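Keeping film programmes, stills and posters at home

Most paper from the cinema was made to be thrown away. Programmes were printed cheaply, posters were pasted up or folded into envelopes and sent on to the next town, and publicity stills were handed round newspaper offices until the corners went. What survives is often in poor shape before it reaches you. The tips on this page are for ordinary collections kept in ordinary houses, with no special room and not much money.

My own collection comes to 2,000 pieces, mostly British programmes and front-of-house stills, with a run of handbills from the old Andora cinema that I was given when I was 13. I have made most of the mistakes listed below.

Where to keep it

Lofts are too hot in summer and too cold in winter. Cellars and garages are damp. The best place is an inside wall of a room you live in, off the floor and away from radiators, chimney breasts and water pipes. The bottom of a wardrobe will do if it stands against an inside wall. Check the back of any cupboard that stands against an outside wall, particularly in February, when the condensation is at its worst. If the wall feels clammy, move the boxes.

Leave a gap behind the boxes for air to move. Cheap humidity gauges are good enough to tell you whether a cupboard is getting damper over the months. Don't worry about small changes from one day to the next.

Handling

Wash and dry your hands first and leave off the hand cream. Clean dry hands are better than cotton gloves for programmes and posters, as gloves catch on torn edges and you can't feel what you are holding. Photographs are different. Glossy stills take a fingerprint very easily and it may not come off, so use close-fitting nitrile gloves for those, or hold them strictly by the edges.

Clear the table before you start. No tea, no biros. If you have to write anything down, use a pencil.

Removing old fastenings

Rusty paper clips should never be pulled off. Slip a piece of thin card or plastic under the clip on each side, hold the paper flat, and open the clip outwards with a fingernail. Staples in the spine of a programme can be left alone if they are clean. If they have rusted, open the legs with a blunt knife, again with card underneath, and lift the staple out from the front. I tie the pages back together with a loop of white cotton thread through the old holes.

Rubber bands go sticky and then hard. If one has stuck to the paper, leave the stuck part where it is, cut away the rest, and lift the residue later with the tip of a palette knife. It usually comes off in crumbs. Don't scrape at a printed area.

Sticky tape

Leave it. Old tape that has gone brown and dry may drop off by itself, and the stain underneath is there for good. Tape that is still stuck will take the print with it. Lighter fluid and hairdryers are often recommended for this, and I have spoiled a perfectly decent double-bill poster with each of them. A paper conservator can do it properly if the piece is worth the fee.

Never put new tape on. A tear that must be held together can be backed with thin Japanese paper and wheat starch paste, put on sparingly, covered with baking parchment and left under a book overnight. Practise on something worthless.

Cleaning

Loose dust comes off with a soft, wide brush, working from the middle outwards. For grubby margins, use a white plastic eraser, or the grated eraser sold in tubs, rubbed very gently with the fingertips and then brushed away. Keep off pencil notes, signatures and anything printed in soft dark ink. Some handbills were printed so poorly that the black will come up on a clean finger, and those should be dusted and nothing more.

Don't use water, bread or washing-up liquid on paper.

A musty smell will fade if the programmes are stood open like fans in a dry room for a few days. If it hasn't gone, put them in a large lidded box with an open dish of bicarbonate of soda at the other end, making sure the powder can't touch the paper. Anything with fluffy or coloured mould on it should be bagged and kept apart from the rest until it has dried out completely. Brush it off outdoors, wearing a mask.

Sleeves and albums

Polyester is the plastic to ask for. Polypropylene is cheaper and also fine. PVC is not: it smells strongly when new, goes tacky and lifts the ink. If an old album smells like a shower curtain, take everything out of it. Flaltance do a plain polyester sleeve in the larger programme sizes which I have used for years, and the open side is the long one, so you are not forcing a fragile cover down a narrow pocket.

Put a sheet of acid-free card behind anything limp. Photographs want one sleeve each, so that no two are face to face. Magnetic albums, the sort with sticky pages under a clear flap, should be emptied as soon as you can manage it. Dental floss worked slowly behind the photograph will free most of them.

Boxes

A flat archive box is best for posters and large stills, and an upright one for programmes. I use the Vallamo grey ones. They come flat and the corners need a firm crease before you fold them up or the lid will not sit square. Fill an upright box so that nothing slumps, but leave enough room to get a hand in. If it's half full, pack out the space with crumpled acid-free tissue.

Posters that have been folded since they were printed can stay folded if you have nowhere to lay them flat. Refold along the same lines. Opening and closing them is what splits the creases, so keep a photograph of each one to look at. Rolled posters should go round the outside of a wide cardboard tube that has been wrapped in tissue, with another layer of tissue on top. Posting them down inside a narrow tube crushes the ends.

Small items

Ticket stubs, cigarette cards and badges get lost among bigger things, so keep them in a container of their own. A biscuit or sweet tin will do well enough for badges. Wipe it out, let it dry overnight with the lid off, and line it with acid-free tissue if there is any chance of bare metal or rust.
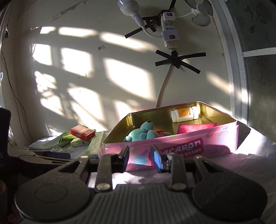

Paper items should go into small polyester pockets first and then stand upright, so you can flick through them. Keep metal badges away from stubs and cards. The pins scratch and the backs rust, and a brown ring will come through several layers of paper.

Framing

Anything on a wall is fading. Choose a wall that gets no direct sun, ask for UV glass, and swap the piece for another every few months. The mount should be cotton or conservation board, and it should be deep enough that the paper does not touch the glass. Have the piece held with paper hinges at the top edge only. Dry mounting, where the poster is heated and glued to a board, makes it beautifully flat and takes away nearly all its value.

Karabulut, where I have my frames made, will fit a good colour copy and give the original back in a folder. I have done this with most of the Andora handbills and cannot tell the difference from the sofa.

Film itself

If you come across reels among the paper, keep them somewhere else. Acetate film that is breaking down smells of vinegar and the fumes will harm whatever is stored with it. Old 35 mm film may be nitrate, which burns fiercely and should not be kept in a house at all. Don't open the can again, don't put it in the dustbin, and ring a regional film archive for advice.

Keeping a list

Number each sleeve in soft pencil on a slip of card, never on the item. A notebook is fine, or a spreadsheet if you prefer. Put down the title, the cinema, the date if printed, the condition and what you paid. I do mine in batches of 30, which takes an evening, and then stop. For a cast programme I also note the names on the inside pages, as small parts are often printed there that reference books leave out.

Keep 2 copies of the list, one of them outside the house. Tell your insurer what you have if it has grown beyond a shelf or so, and ask whether paper collections are covered under contents or need a separate line.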